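Ticket 2537 – Replacement finger pads and second pair of grippers, budget question
Queue: Equipment planning / Site: Grostau
Status: Waiting for supplier 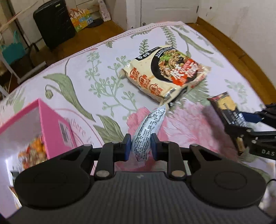 Attachment 1: lower gripper on the foil sachet, right gripper with the dark food package, bed setup.

Opened by: packing task group, Grostau

Nov 20, 2020

Description of the problem

We work with one pair of hand-held grippers with blue finger pads. The operator takes snack items and small packages from the bed and puts them in a box. With boxes and bars we have no complaint. With thin foil sachets the pads lose the item too often, and the operator must repeat. The repeats cost us the time that we planned for the next task, so we ask for a decision on what to buy before the budget for the next half year is closed.

We have three wishes and we know that not all of them can be paid:

1. New pads for the present pair, softer if possible.
2. A second complete pair, so that the work does not stop when one pair is in repair.
3. A small stock of linkage pins and pads kept on site.

Please tell us which of these has a chance. We can write the justification ourselves, but we need to know which cost line it belongs to.

What we already tried

Cleaned the pads with a damp cloth and let them dry over night. Better for one morning, then the same as before.

Exchanged the left and right pads. The slipping moved to the other hand. From this we think the pads are the cause and the linkage is in order.

Gripped the sachet near its end, and not in the middle. This helps, and the attachment shows this kind of grip. But it is slower, and a new operator needs some time to learn it.

Put the items on a table in place of the bed. On a hard surface it was more difficult to get the finger tips under the foil, so we went back to the bed. The bedspread gives way a little under the fingers.

Comment 1 – Equipment planning

Thank you for the clear list. Some questions before we ask for prices.

How old are the pads? Are they from the first delivery or from the set ordered in July?

Is the slipping only with foil, or also with the plastic wrappers, for example noodle packets?

Do you need the second pair for two operators at the same time, or only as reserve? This changes the cost line. A reserve goes under maintenance. A pair for a second operator is new equipment and needs the longer form.

Comment 2 – Packing task group

The pads are from the first delivery. The July set went completely to the Prirneo site, we did not receive any of it.

Plastic wrappers are acceptable. A noodle packet is large and has a stiff content, so the fingers find something to hold. The sachets are the worst of all our items.

The second pair is for reserve only. We have one operator per shift and this will stay so until the end of the plan.

Comment 3 – Equipment planning

Then maintenance it is, for all three wishes. This is good for you, the form has one page.

We asked two suppliers. Ralico can deliver pads in the same hardness as now, sold in bags of 24. Jang offers a softer pad, but the minimum order is larger and the delivery is 15 working days after payment. Neither of them will send a free sample, we asked twice.

About the second pair: the price is much higher than what is left in maintenance this year. We can put it in the plan for next year, or you can share one reserve pair with Prirneo and each site pays half. Transport between the sites would be paid by you.

Comment 4 – Packing task group

We discussed it here. Sharing with Prirneo is possible for us, but we see one risk. If both sites have a defect in the same week, one of them stops. In the past months we had two stops because of a loose pivot pin, and both times the repair was done on the same day once we had the part. So a stock of pins protects us more than half of a pair. Please put the pins before the shared pair in the order of priority.

For the pads we prefer the softer ones. Could we buy the smallest quantity from Jang and the rest from Ralico? The hard pads are fine for boxes, and changing pads takes roughly 7 minutes per hand. We could run all the sachet work in one block at the end of the shift, with the soft pads mounted.

Comment 5 – Equipment planning

Accepted. New order of priority in this ticket:

First: pivot pins and spare pads of the present type, Ralico. Released, goes out with the next collective order.
Second: soft pads, minimum quantity, Jang. Offer requested in writing, the first one came only by telephone.
Third: shared reserve pair, Grostau and Prirneo. Moved to the plan for next year, needs a signature from both sites.

Two things we need from your side. Please write down for each shift how many sachets were repeated, separately for old and new pads. Without numbers the soft pads will be cut from the next plan, it happened before with the carrying cases. And please check if the soft pad fits the present finger. Jang writes "compatible with most fingers" – this is not enough for us to sign.

Comment 6 – Packing task group

The form is filled and sent. We made a simple sheet for the repeats, one line per item type, and it started with today's shift.

We measured the finger and the old pad with a caliper and sent the sizes to Jang. They answered that a drawing would be better. We do not have a drawing. Does the Prirneo group have one from the first delivery? If yes, please add it to this ticket and we will forward it.

Comment 7 – Equipment planning

Asked Prirneo for the drawing. Ticket stays open until the written offer from Jang is here.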